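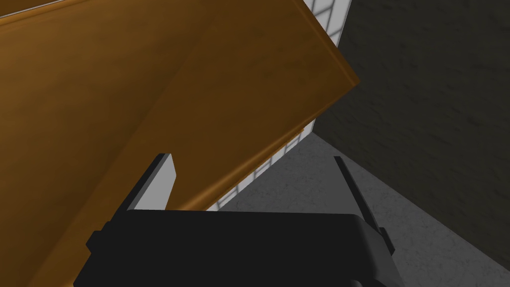 Kristine Galangに言わせると、『グレルベルグ』(Grerberg)は配信の長尺版で観なければ観たことにならないそうです。劇場版は別の映画だと思ったほうがいい、とまで書いていました。

## 「ディレクターズ・カット」と名乗っていれば監督の意図どおりと考えていいのでしょうか

上の意見は、『グレルベルグ』の感想を書いた私の投稿についたコメントです。反論というほどでもないのですが、どうも引っかかっているので質問させてください。

私は劇場公開のときに一度観ています。霧の港町で灯台守の姉妹が口をきかなくなる話で、筋らしい筋はほとんどありません。前半は退屈でしたが、妹が父親の手紙を読まずに炉にくべるところからは目が離せず、帰りの電車でもずっとあの場面のことを考えていました。説明がないのがよかったのだと思います。

ところが3月にTravixで「ディレクターズ・カット完全版」というものが始まりました。劇場版より27分長いとのことです。評判がいいので観てみたら、手紙の中身を全部ナレーションで読み上げているではありませんか。姉がなぜ黙っているのかも、回想で丁寧に説明されます。音楽も増えていました。静かだった食卓の場面にまで弦楽器が鳴っています。

これが本当に監督のやりたかったことなのでしょうか。劇場版のパンフレットで、監督のGunnel Fagerlundは「手紙の文面は脚本にも書かなかった」と話していました。だとしたら、あの朗読はどこから来たのでしょう。後から書き足したものを「本来の姿」と呼ぶのは、私には宣伝文句にしか聞こえません。

知りたいのは次の点です。

- 「ディレクターズ・カット」という表示に、業界共通の決まりはあるのか
- 監督が本当に関わった版かどうか、観客の側で確かめる方法はあるか
- 『グレルベルグ』の場合はどうなのか、知っている方がいれば

「長いほうが深い」という感想は、できればご遠慮ください。コメント欄でもう十分いただきました。

---

### 回答1

長いほうを観れば間違いないと思います。監督の名前が出ているんだから監督の版でしょう。私は完全版で泣きました。手紙の朗読が一番よかったです。

劇場版は話がよくわからなかったので、わかるようになっただけでも価値があると思います。あまり疑って観ると楽しめませんよ。

**質問者からのコメント:** 泣けたかどうかは伺っていません。名前が出ている、というのは作品情報のページのことでしょうか。あそこには劇場版でも完全版でも同じ監督名が載っているので、根拠にはならないと思います。

---

### 回答2(Gareth Sedgwick)

自主上映の字幕を長くやってきた者です。法律の専門家ではないので、そのつもりで読んでください。

まず一つ目ですが、私の知るかぎり、パッケージや配信画面に「ディレクターズ・カット」と書くために満たすべき共通の条件はありません。契約で監督に最終編集権がある作品もあれば、ない作品もあり、販売側が監督の了解をどこまで取っているかも作品ごとに違います。監督が編集室に何か月もこもった版もあるでしょうし、完成品を一度見せられてうなずいただけの版もあるでしょう。棚に並べば同じ言葉になります。

「完全版」「最終版」「特別版」「アルティメット版」はもっとあいまいです。完全、と言われても何に対して完全なのかが書いていない。私は削除場面をただ戻しただけの「完全版」を字幕用に渡されたことがあります。つなぎが合っておらず、同じ人物が同じ部屋に続けて入ってくるところがありました。字幕を付けながら、これを編集と呼んでいいのかと思ったものです。

二つ目の確かめ方については、確実なものはありません。ただ、私なら次の順で見ます。

1. **エンドクレジットを最後まで見る。** 長尺版のために編集者や音響の担当者が別に立っているか。監督以外の名前だけが増えているなら、少し用心します。
2. **監督の発言を、発売元の宣伝資料以外で探す。** 宣伝資料の中の「ついに理想の形に」は誰でも言います。言わされることもあります。
3. **公開前の発言と比べる。** 公開時には「これが完成形」と言い、数年後に「本当はこうしたかった」と言う人は珍しくありません。
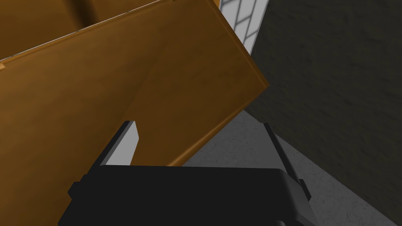 3番については、後の発言だから嘘だと決めつけるのも危ないと思います。公開の時期に「会社に切られました」と言える監督はそう多くないからです。逆に、何年もたってから考えが変わり、昔からそうだったように話してしまうこともあるはずです。本人の記憶も資料の一つにすぎません。どちらの発言も、いつ、誰に向けて言ったのかを添えて読むしかないでしょう。

『グレルベルグ』に関しては、私も両方観ました。質問者さんの言う朗読は、私にも後付けに聞こえました。声の響きが前後の台詞と違います。ただし、これは耳の印象なので証拠とは言えません。整音をやり直しただけかもしれない。

もう一つ気になったのは、回想の場面で姉の髪の長さが本編とつながっていないことです。撮り足しだと断言する人がいますが、没になった別の構成の素材だったとも考えられます。Travixの作品紹介には、その辺のことが一行も書かれていません。書けばいいのに、と思います。

**質問者からのコメント:** ありがとうございます。クレジットを見直したところ、完全版には「追加編集」としてLiv Magnussonという名前がありました。劇場版にはなかった名前です。これは黒と見てよいのでしょうか。

**回答者からのコメント:** 黒とまでは言えません。監督が信頼している人に頼んだ可能性もあります。私は灰色のまま置いておきます。

---

### 回答3(Jin-sol Seo)

Shakyaから出ている円盤を持っているので、三つ目に少しだけ。

特典に監督のインタビューが9分入っています。期待して観たのですが、版の違いに触れるのは終わりのほうで、「長い版があるのは知っている、観客が選べばいい」という程度でした。「私の版」とは言っていません。否定もしていません。聞き手もそこを突っ込まず、次は天気の話になります。いちばん聞きたいところなんですが。

音声解説は劇場版のほうにだけ入っています。監督が解説を付けたのが劇場版だけなら、そちらが本命だと読みたくなりますが、円盤の発売は配信の長尺版より前なので、単に順番の問題かもしれません。

それから、配信開始のときに「監督自身が再編集」と紹介していたのは、映画情報サイトのStikunlowです。出典が書いてありません。ほかのブログや感想サイトの多くは文面がそっくりで、写したものだと思います。Stikunlowの読者投票では300人近くが参加して、10点満点で劇場版も完全版も8点でした。完全版のほうが明らかに優れているという話は、少なくともその投票からは出てきません。そもそも両方観た人がどれだけ投票したのかもわからないので、私は点数自体をあまり当てにしていませんけど。

個人的な好みを言うと、回想のうち、姉が灯台の階段で靴を脱ぐところだけは残してほしいです。朗読は要りません。

**質問者からのコメント:** 靴の場面は私も嫌いではありません。あれだけなら文句はなかったです。

インタビューの件、助かりました。「観客が選べばいい」と言われたなら、劇場版を選びます。解決とは言いにくいので、この質問は受付中のままにしておきます。監督が完全版の編集に立ち会ったとわかる資料(宣伝用でないもの)をお持ちの方がいたら、題名と掲載ページを書いていただけると助かります。「どこかで読んだ」だけだと、こちらでは探しようがありません。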